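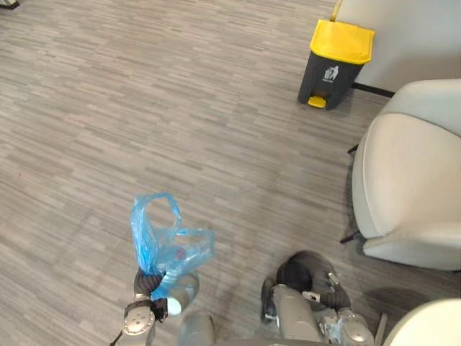 How does a robot plan a trip to the trash bin?

A robot can't just walk over. Its software has to work out each step first.

Step one is seeing. The program looks for things it knows. A yellow lid and a yellow foot pedal help it pick out the bin. The gray floor is marked as space it can cross. The white armchair is marked as something to go around.

Step two is planning. At the Hulholm lab, a program called Dremia draws 400 possible paths and scores each one. A path that passes too close to the chair loses points.

Step three is control. One gripper has to keep hold of the light blue bag while the robot moves. Dremia checks the grip 10 times a second.

"If something gets in the way, it stops and plans again," says Getachew Seyoum, who writes the planning code.

Word to know: a path is the line a robot means to follow.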